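The gauge at Milley read 2 metres at six in the morning, and the keeper wrote it down. She had written a figure in that column every day since the dam was raised. The book allowed one line per reading and a margin for remarks. The margin was mostly blank.

At seven the pump at Prolik tripped. The fault light showed low suction. She drove out, cleared weed from the intake screen and reset the breaker. The motor drew its normal current. She logged the stoppage and the time of restart.

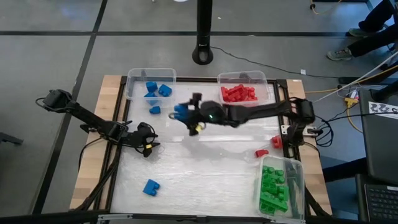 R. Kyriakidis
Contributing writer, fiction
December 2020

On the way back she stopped at the spillway. A man's coat was folded on the railing, with a pair of boots beside it, laces tucked in. The water below was flat and grey. She called out and waited, then called again.

The procedure for an unattended item was to tag it and note the location. She filled in the tag. Under colour she wrote navy. Under owner she wrote unknown, although she had sewn the second button on herself, 300 kilometres away, in another kitchen.

She closed the gate valve a quarter turn - the schedule called for it - and rang the district office from the truck.

At noon the gauge still read 2 metres. She wrote it down, and in the margin she wrote his name.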